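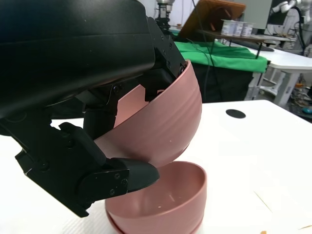

I finally went through the dish cabinet last weekend, and the pink bowls survived.

I had been putting it off since we moved into the apartment on Alaoui Street. When we unpacked, everything breakable went into one tall cabinet to the left of the sink, and everything plastic went in front of it because the plastic was in the last box. It stayed that way. To get a dinner plate you had to move the plastic cups, then the colander, then the pink bowls, and then put all of it back with a plate in one hand.

The cabinet has 4 shelves. The top one I can only reach with the step stool. The bottom one is deep and dark and had things in it I didn't remember owning, including a fondue set with no forks and a lid that fits nothing. I took everything out and put it on the table and the counter, and when those were full, on two chairs.

It took most of a morning. I washed what was dusty, which was more than I expected, and wiped the shelves with warm water and a little dish soap. The old shelf paper on the second shelf had gone sticky at the front so I peeled that off too. The glue underneath took longer than the rest of the cabinet put together. Cooking oil on a paper towel, left for ten minutes and then scraped with an old library card, got most of it. There is still a patch in the back corner. A stack of plates covers it.

The bowls were the reason I started. They are plain plastic bowls, a dull sort of pink, and they nest. I bought them at Skoritz, the household store by the bus station that closed a while ago, when I was furnishing my first kitchen and had very little money for it. I wanted the gray ones. They were out of gray.

I use them more than anything else we own. They hold oatmeal in the morning, chopped onions while the pan heats, popcorn, the peels on their way to the compost, screws when I take something apart. Our nicer bowls are stoneware and heavy, and when I am cooking I don't want to lift a heavy bowl just to tip in some parsley. I also don't want to worry about chipping it on the faucet.

They are not perfect. Tomato sauce leaves a tint if you let it sit overnight, and turmeric is worse. I keep them out of the microwave. Mine didn't come with anything saying they could go in, and I ruined a different set that way years ago. And they cling to each other. If you stack them right after washing, they hold on and you have to twist them apart, and then there is a little water trapped in the bottom that smells stale by the next day. I now leave them upside down on the rack until evening and stack them after dinner.

The other thing about stacking is crumbs. The cabinet is next to the toaster, and whatever bowl is on top of the stack catches what comes down. For a long time I stored them upside down to avoid this, but an upside-down stack slides when you pull one off, and I dropped the whole lot on my foot once. So they go right side up again, and I look inside before I use one. A quick rinse is no trouble.

Othmane Ashour, who lives downstairs and cooks for a living, came up to return a baking sheet while the table was still covered. He looked at all of it and asked which things I had used in the past month. I pointed. It was a small corner of the table. He said that corner should be between my waist and my shoulders and the rest could go wherever I liked. Then he asked if he could have the fondue pot, and I said yes.

That is more or less what I did. The arrangement now, from the top down:

The top shelf has the big serving platter, the cake stand and the holiday glasses. I get the stool out for those maybe twice a year.

The second shelf has dinner plates on the left and small plates on the right, with nothing in front of either.

The third shelf has the pink bowls, the stoneware bowls and the everyday cups. The pink ones are at the front right, next to the hinge, where I can reach them with a wet hand and not drip on anything else.

The bottom shelf has the colander, the mixing bowls and the salad spinner, in that order, with the spinner at the back. I thought about getting rid of the spinner and then it was June and there was lettuce every day, so it stays.

I did buy one thing, a wire riser from Vorkeveck, the kind that makes a half shelf. It is 14 inches wide and goes over the small plates so the saucers can sit on top. I measured the shelf first and forgot to measure around the hinge, so it sits a little further to the left than I wanted. The door closes. I looked at the Hoden ones as well, which are wood and look better, but they were deeper than my cabinet.

In the end I gave away 13 mugs. I am not sure how two people came to have that many mugs to give away and still have enough left for guests. Some were from old jobs. One had a picture of a lighthouse neither of us has visited. I kept the ones with handles big enough for my whole hand and the small chipped one that I use for measuring rice.

I also let go of a set of glass storage containers whose lids had all cracked at the corners. I looked into replacement lids and they cost nearly as much as new containers. The glass parts are doing fine as plant saucers on the balcony, so I suppose I only let go of the lids.

It has been a couple of weeks now and the cabinet still looks like it did that afternoon, apart from the cups, which drift. My husband puts them back wherever there is a gap. I have stopped moving them. The plates come out without moving anything else first, and that was what I wanted.

The drawer under the toaster is next. It has the rubber bands, the takeout menus, the birthday candles and at least one set of keys that don't belong to this apartment. I opened it yesterday evening to get started, found the good scissors, and closed it again.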